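Sernano opens its first grab-and-go lunch counter at Aveo House

For immediate release

Lunch at Aveo House is about to get a good deal better. From June, the ground-floor corner by the east stairs will be home to a new snack and sandwich counter run by Sernano, the catering firm that already looks after the building's meeting-room orders. It will open every weekday at 7.30 in the morning and close at four, and it is meant for everyone in the building, from the people who want a proper sandwich to the people who just want a cold drink and something sweet before the next meeting.

Aveo House has 57 small businesses under its roof and has never had a food counter of its own. When Sernano asked tenants what they would like to see downstairs, 2,052 replies came back over the spring, many of them long and very particular. Sandwiches came first by a wide margin. Pastries were next, then fizzy drinks, then chocolate. Several people asked for real baskets on the counter in place of plastic crates, and we are delighted to say they have got their wish.

The counter has been planned as one long brown top where everything can be seen and reached without opening a cupboard. Sandwiches are served from round wicker baskets, bottles stand on a clear stepped rack, and bagged pastries have a wire rack to themselves at the side. A plain cream tray goes in the middle, and that is where each order is put together before it is handed over. 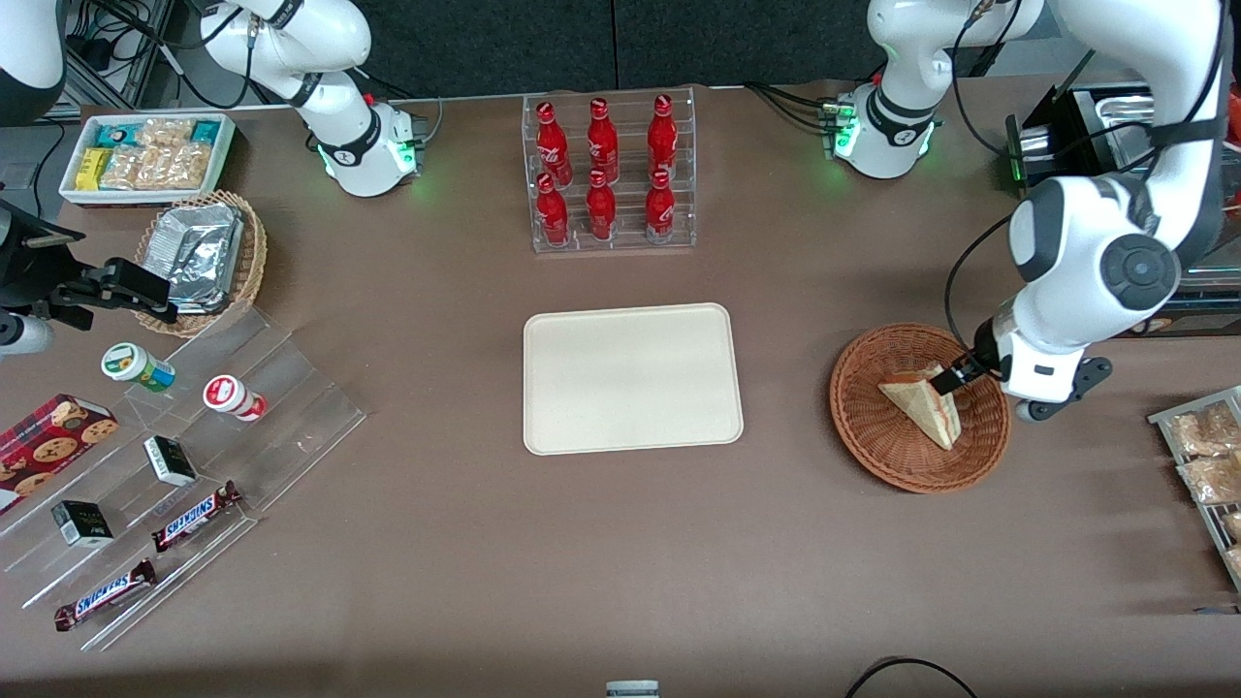

The new counter, with Coca-Cola on the stepped rack and a sandwich in its wicker basket.

We tried a lot of layouts before settling on this one. Early on, the drinks were at the front and the food behind, and people had to lean across the bottles to get to their lunch. Moving the bottle rack behind the tray made an enormous difference – the labels are still easy to read, and the baskets are now the first thing you come to. It sounds like a small change, but it made the whole corner feel friendlier.

The sandwiches will be cut into triangles and made fresh each morning in Sernano's own kitchen on Agyeman Road. There will be a meat, a fish and two meat-free fillings every day, and the list will change weekly. Anyone with an allergy can ask for the ingredients sheet, which will be kept at the counter and updated whenever a filling changes. Friday will be pastry day, with a wider choice than usual and a few things we are still testing (the cardamom knots have gone down very well in our own office, so we have high hopes for those).

Sweets and small boxed items get a see-through organiser of their own, with stepped channels and dividers, so that each kind has its place and it is easy to spot when one is running low. The organiser and bottle rack were chosen with help from Ukia, the shop-fitting studio that drew up the plan for the corner. Ukia also picked the matte finish for the top, which wipes down quickly between the breakfast and lunch rushes.

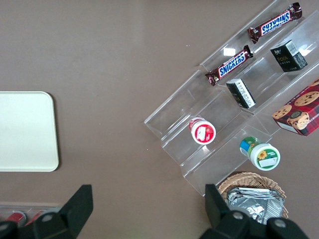
Snickers bars in the clear tiered organiser, with small black boxes in the next channel.

Sernano expects to serve 3,000 orders in its opening month. Tenants can walk up and choose on the spot, or order ahead by 11 in the morning and collect from noon. Meeting-room orders will carry on as they do now, with the same menu and the same contact address, and the new counter will also take bookings for small office birthdays and leaving lunches.

Prices will be posted at the counter and on the tenants' noticeboard a week before opening. Hot food is not part of the menu for the first month, apart from warmed pastries, but soup is planned for the autumn and suggestions are very welcome. We have had such a warm response from the building already, and we can't wait to see everyone downstairs.

Visitors to Aveo House are welcome to use the counter too – please sign in at reception first.

Notes to editors

Sernano is a catering firm supplying offices, studios and community buildings. It runs two kitchens. Further pictures of the counter and a sample menu are available on request from the press desk.

Related news
Sernano adds breakfast boxes to its meeting-room menu
New bike store opens at Aveo House
Ukia completes reading corner for Agyeman Road library

Contact the press desk | © Sernano. All rights reserved. | Back to top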